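Rejunte cinza ou branco em piso branco?

Adeo
Orçaram 200 a mais pelo rejunte epóxi na cozinha. O vendedor jura que não encarde nunca. Alguém tem há mais de um ano? Não confio em "nunca".

Dridum
Tenho desde outubro. Encarde igual, só demora mais. Eu iria de cinza comum e guardava o dinheiro.

Liao
Discordo. Comum branco amarela em 10 meses, o meu amarelou. E epóxi malfeito é culpa de quem aplica.

Dridum
Sempre é culpa do aplicador, né? Conveniente pra quem vende.

Adeo
O piso é nessa linha, branco brilhante, peça grande:

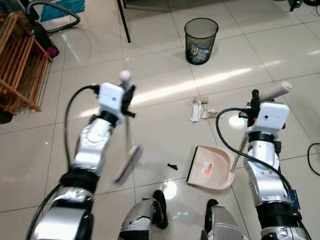 Radu Ene
Peça grande tem pouca junta, eu nem discutiria epóxi. Pede pra ver uma obra antiga do vendedor. Aposto que ele desconversa.

Liao
Ou pede garantia por escrito.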